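**Compras de equipo: cómo va lo del segundo puesto**

Rápido, que el cierre del boletín es hoy y aún falta media página.

Presupuesto aprobado para el segundo puesto bimanual de Irnent. Al final 3 ofertas sobre la mesa: Skellero, Devadiga y la de Pretport, que llegó tarde pero la admitimos. Skellero la más barata de entrada. Ojo: sin cableado, sin soportes de mesa y con la formación aparte. Devadiga incluye todo menos transporte. Pretport ofrece alquiler con opción de compra, 8 meses mínimo.

Lo que queremos hacer con el puesto ya se sabe: fruta, recipientes, coger y dejar con dos brazos. Nada de piezas pesadas, asi que no hace falta pagar por carga útil que no vamos a usar. Mejor gastar en pinzas de recambio. 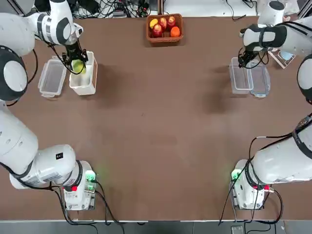
*Última modificación de esta página: agosto, 17:40 h*

Manzana verde en la pinza izquierda, a la altura del borde del recipiente blanco. Con ese tipo de agarre en mente pedimos las pinzas: dedos estrechos, que entren en un recipiente sin empujarlo. Las del catálogo básico de Skellero son mas anchas. Preguntado, sin respuesta todavía.

Partidas pequeñas, que siempre se olvidan y luego hay que pedir una ampliación:

- Recipientes de plástico y cestas: 60 euros. Sobra.
- Canaletas y bridas. Las fuentes de alimentación y los cables de detrás de la mesa no pueden seguir amontonados así, el puesto nuevo va con bandeja desde el primer dia.
- Juego de dedos de repuesto para las pinzas: 664 euros, precio de Devadiga, IVA incluido.
- Mesa. Misma medida que la actual, tablero marrón liso. Si alguien prefiere otro color que lo diga ya.

Pendiente: confirmar toma de corriente propia para el puesto, plazo de entrega por escrito (de palabra no vale) y qué cubre la garantía si se cambian las pinzas por unas de otra marca. Pretport dice que la mantiene. Los otros dos, en ello.

Las fruterías de plástico no entran, seguimos comprando fruta de verdad con cargo a fungibles.

Comentarios a la oferta, por el canal de compras, antes de firmar. Después ya no se toca nada hasta el próximo ejercicio.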